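Part-time help wanted at Lilleo Guest House, Jeltside

Hi, I'm Rory, and I run Lilleo with my business partner Kenneth Buchanan. We're looking for one more person to join us for the winter season, starting in December.

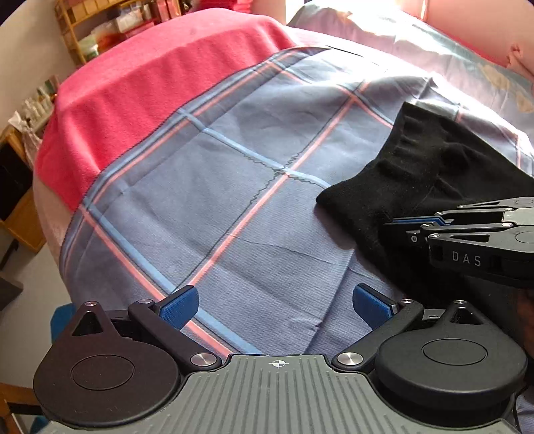
We have 4 guest rooms, a breakfast room that gets very loud on weekends and a garden that mostly looks after itself. The job is a bit of everything: changing beds, setting up breakfast, answering the phone, and telling people how to find the trail up to Skinner Point (they will ask, every single day!). Mornings mostly, 8 to 1, and you'd need to be free on Saturday. I can be flexible on the rest.

You don't need hotel experience. I was a bus driver before this and Kenneth sold carpet. I do care that you can talk to strangers before coffee, and that you'll tell me when something's broken – I'd much rather hear it from you than read it in a review. A driver's license would help, as the bus only gets as far as the bridge.

Pay is $435 a week, plus breakfast and a $500 bonus if you stay through the end of the season. We're a small town, 2,893 people at last count, so if you need a place to live let me know early and I'll ask around.

You'll also have to get along with Ada, our elderly beagle, who sleeps in the front hall and won't move for anyone.

To apply, write me a few lines about yourself or just stop by in the afternoon. No resume needed, but bring one if you like.

Rory Galbraith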